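Nivham Handling Study
Progress report no. 2 to the Brisness Fund
Prepared by Takumi Oda, with comments from Haruna Shimada
Period covered: February to May

1. Where we are

In the first report we described the purchase of parts and the preparation of the room. In this second period we began the real comparison. The question from the Fund was simple: for a small workshop that handles jars, cans and boxes of different sizes, is it better to spend money on the arm, on the gripper, or on the cameras? We can not answer it completely yet, but we have the first results and we would like to share them, together with the problems.

We compare two sets of gripper fingers. The first set is the narrow parallel fingers delivered by Uchida. The second set is the wider linked fingers which Haruna Shimada designed and which we call the Flesholm fingers, after the building where she made the first drawings. Both sets are driven by the same controller software, so that a difference in the result should come from the fingers and the camera position, and less from the program.

2. Method

Each trial has the same steps. The object is placed on the table, the arm approaches, the fingers close, the arm lifts the object 80 mm, waits, and puts it back. A trial is counted as good only when the object is standing again at the end. A person starts each trial by hand and writes the result in the log before the next one may start. This is slow but we trust the log very much.

For the round objects we use a flat plate on the table, so the starting position is always the same. For the taped block we do not use a plate, because we wanted at least one object with a free position.

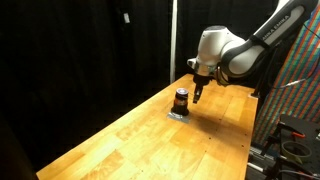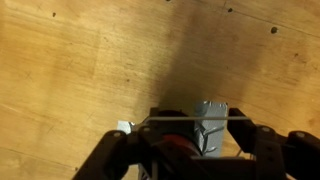

Taped block held in the gripper, from the wrist camera. 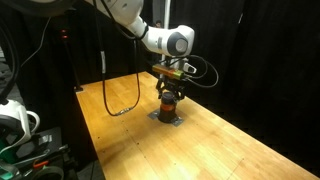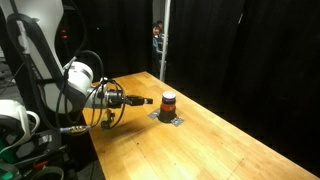 Level approach to the container, with the gripper still open.

3. Results until now

We planned 493 trials in the whole study and we have finished 171 of them. Most of the finished trials are with the jars, and the boxes will come in the next period. For this reason the numbers below should be read with care.

With an approach from above, both sets of fingers work well on the jars. We did not find a difference that we would like to defend in front of the Fund. With a level approach the situation is different. The narrow fingers often touch the jar a little too early on one side and push it, and then the second finger arrives at the wrong place. The wider fingers forgive this error more easily. Haruna thinks that the reason is the shape of the inner surface. I think it is more the closing speed, which we did not keep perfectly equal in the first weeks. We agreed to repeat this part with the same speed for both.

The duct tape on the block was a cheap idea to get more friction, and it helped, but the tape becomes wrinkled after many grasps and the block then sits differently in the fingers. We now change the tape after every 100 grasps. The change is written in the log.

The camera at the wrist gives a good picture of the fingers and of the object between them. Its weak point is the shadow of the gripper, which falls on the wood and was sometimes understood by our program as an edge. The cameras which look at the table from outside do not have this problem so much, but the arm can hide the object from them at the important moment. At present we use both kinds, and the program decides by a simple rule which one to believe. The rule is not elegant — Haruna has a better one on paper — but it is stable.

4. Difficulties

We lost almost two weeks in March because of the cables. When the wrist turns far, the cables pull on the connectors and the camera signal stops for a short time. We made the loops longer, and since then we had only two stops. Longer loops have a disadvantage also, as they can swing in front of a lens when the arm moves fast. We therefore reduced the speed of the approach in all trials, old and new settings are marked separately in the results table.

The second difficulty was the controller update in April. After it the gripper reported "closed" slightly before the fingers really stopped. We went back to the earlier version and informed the supplier. An answer has not come yet.

5. Money and time

The spending is inside the plan, except for cables and connectors, where we used the full amount already. We ask for permission to move a small part of the travel budget to this line. No change in the total is needed.

6. Next period

Repeat the level approach trials with equal closing speed.
Start the trials with boxes.
Test Haruna's new rule for choosing the camera.
Fix the cable guides to the arm, if the budget change is accepted.

We would be glad to receive the answer about the budget before the end of June, so that the guides can be ordered in time. The full log can be sent on request to Takumi Oda.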